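Putting up boltless steel shelving and getting the most out of it

Boltless shelving (also sold as slotted, rivet or garage racking) is the cheapest way to get things off the floor of a garage, shed, cellar or box room. I have put up a fair number of these units for myself and for other people, and the same few problems come up each time. These notes cover the job from unpacking to loading, with a few points on crates and upkeep at the end.

Before you buy

Measure the wall, then measure the skirting board. A unit pushed up to a skirting will stand proud of the wall by the depth of the board, and the shelf you thought would fit behind the door then doesn't. Either notch the skirting or accept the gap.

Measure the biggest thing you want to store as well, with its lid on. Crates are usually quoted by the size of the base, and the handles and rims add more than you would expect.

Look at the load figure on the box and check whether it is per shelf or for the whole unit. It nearly always assumes the weight is spread evenly. A car battery in the middle of a shelf is not spread evenly.

Unpacking

Lay the box flat and cut along the long edge with a short blade. The panels are stacked inside with the painted faces together, and a long blade will scratch the top one.

Wear gloves. The pressed edges are sharp, especially inside the slots and at the corners of the shelf lips. Thin gardening gloves are fine; thick ones make it hard to feel whether a rivet has gone home.

Sort the parts before you start. Uprights in one pile, long beams, short beams, shelf panels, and the small bits in a bowl. Check the uprights for a top and a bottom. On most units the slots are keyhole shaped, wide at the top and narrow at the bottom, and an upright put in upside down will not lock.

Building it

Build the two end frames first, flat on the floor. Carpet or an old blanket is kinder to the paint than concrete. Fit the short pieces loosely, then stand the frames up and join them with the lowest pair of long beams. You want a second person for this part. Sudheer Naidu has helped me with most of mine and holds the far frame with his foot, and that works well enough. 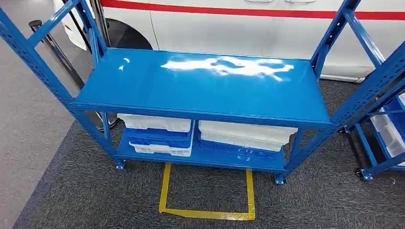

Use a rubber mallet and tap each joint at both ends a little at a time. If you drive one end fully down before the other has started, the beam goes in crooked and the rivet chews the slot. Once all the beams are on, go round again and give each one a final tap. A block of softwood between an ordinary hammer and the steel will do if you have no mallet.

Check the uprights with a level on two faces. If the floor slopes, pack under the low feet with thin plastic shims. Folded cardboard goes soft in a damp garage and you will be doing it again by July.

Tall units should be fixed to the wall. One bracket at the top of each rear upright is enough, with a plug and screw suited to the wall. Plasterboard needs a proper hollow-wall fixing or, better, a screw into the stud. Do this before you load anything.

Setting the shelf heights

Most people space the shelves evenly and then find nothing fits. Start from the bottom with the tallest and heaviest things, leave a hand's width above them, and work upwards. Two wide gaps and three narrow ones will hold more than five equal ones.

If you use stacking crates, set the gap to suit a stack of two and leave enough room to lift the top one clear of the one beneath. Setsuko Hayashi pointed out to me that a stack of three looks tidy but you never use what is in the bottom one. She is right, and I have gone back to two.

Keep the shelf between hip and shoulder for what you use every week. Paint tins, suitcases and Christmas lights can go high or low.

Loading

Heavy things go at the bottom, always. Work from the bottom shelf up and load both sides as you go. Anything over 20 kg should go on the lowest shelf, near an upright.

Steel shelves are slippery. Glass jars and small tins slide about when you reach past them, so put down a piece of ribbed rubber matting or an offcut of vinyl flooring. Cut it slightly smaller than the shelf so that it doesn't catch on the lip.

Labels belong on the short end of a crate, the end that faces you. Masking tape and a marker pen are quite good enough. I tried printed labels from Kinis for a while and they peeled off in the cold.

Moving a unit

Empty it completely. A half-loaded unit will rack sideways and pull the rivets out of the slots, and straightening bent beams is slow work. For a short move, take everything off, have one person at each end, and lift it instead of dragging it. For anything further, take it down. Knock the beams upwards from underneath with the mallet, top shelf first, and tape the parts together in bundles. 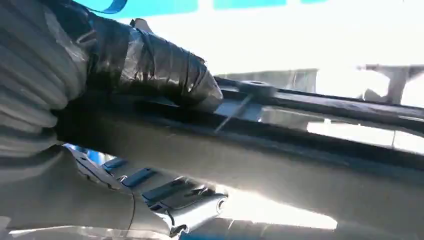

Looking after the paint

Wipe the shelves with a damp cloth and a drop of washing-up liquid, then dry them. Avoid scouring pads. A gloss finish shows every scratch, and a scratch down to bare steel will rust in a garage.

Touch up chips with a dab of metal paint on a cotton bud. Rub the spot with fine wet-and-dry paper first and let it dry overnight before putting anything back. The match doesn't have to be perfect.

Once a year, run a hand along each beam and push up gently. Any that lift need another tap with the mallet. Look at the wall brackets at the same time, and check that the plastic feet are all still on, as a bare steel upright will cut through vinyl or carpet.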